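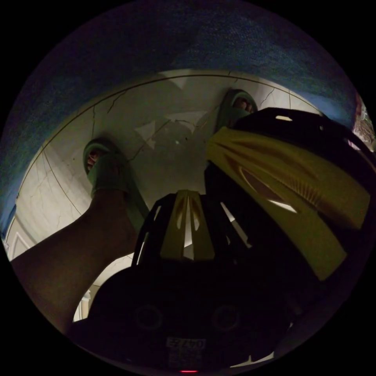 Chapter 7
The Floor, the Bed, and Other Shelves

Every home has two kinds of storage. The first kind was bought for the purpose and has doors. The second kind was already there and is flat. Most books on housekeeping deal with the first kind, and their authors seem to live in homes where the second kind is used for walking and sleeping. This chapter deals with the second kind.

In Chapter 6 you sorted the contents of one closet and were asked to keep a record of where each item went. If your record is like the ones we collected in Mindulcombe, a good share of the entries read "bed, for now." The phrase deserves a closer look. In the Mindulcombe household survey we followed 163 items that had been put down "for now" and checked on them 13 days later. Sixty had been put away. The rest had settled in, and several had been joined by friends.

We will call any flat place that takes in objects on a short stay a landing surface. A landing surface is useful. You cannot fold a quilt in midair, at least not a large one, and a bed is the only thing in most bedrooms wide enough for the job. The trouble starts when the landing surface has its own work to do at 10 p.m.

Bedding is the hardest case, as it is both the thing being stored and the thing it is stored on. A pink quilt spread over a mattress is made up. A second quilt folded on top of it is waiting. A blue blanket bunched up underneath the second quilt could be either, and two people who share the bed may hold strong and different views. Add one piece of black cloth and you have what the Jesterden course notes call a mixed load.

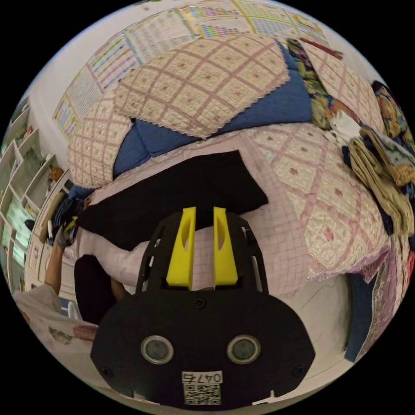 The rule for a mixed load is to take off the odd item first. Small dark things on a large pale spread are easy to see and quick to lift, and once they are gone you are dealing with bedding only. Next, decide which layer is the bottom one and leave it alone. Beginners like to strip the whole bed and start over. This is satisfying for four minutes, after which everything that was on the bed is on a chair, and the chair has become your new problem.

Fold the remaining layers from the top down. Scalloped borders will not line up, and you should make peace with this early. Fold to the straight part of the cloth and let the edge do as it likes.

Floors follow different rules. People forgive a bed with things on it – a bed with things on it is nearly a sofa – but a floor is judged by visitors. It is also the surface on which you are most likely to step on your own belongings. A pale tile floor with faint gray veins hides dust nicely and hides nothing else. Anything wooden, green, or shaped like a paddle will be noticed from the doorway.

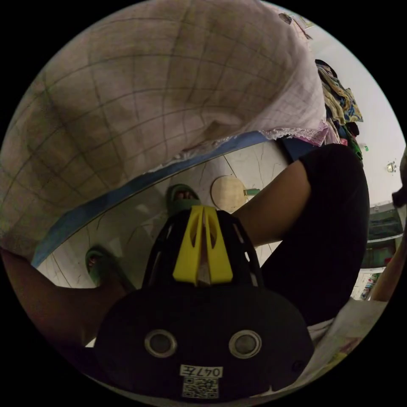 Work on a floor in shoes or slippers, whatever you normally wear indoors, and get down to it when you can. Bending from the waist is fine for one item and a poor plan for a roomful. Sports things, toys, and tools should be picked up by kind, and each kind should go to its place before you start on the next. Carrying three kinds at once leads back to the bed.

Before you read on, choose one landing surface in your own home and write down everything on it. Do not tidy it first. Students always tidy it first, and then hand in a list that says "lamp."

Section 7.1 begins with that list.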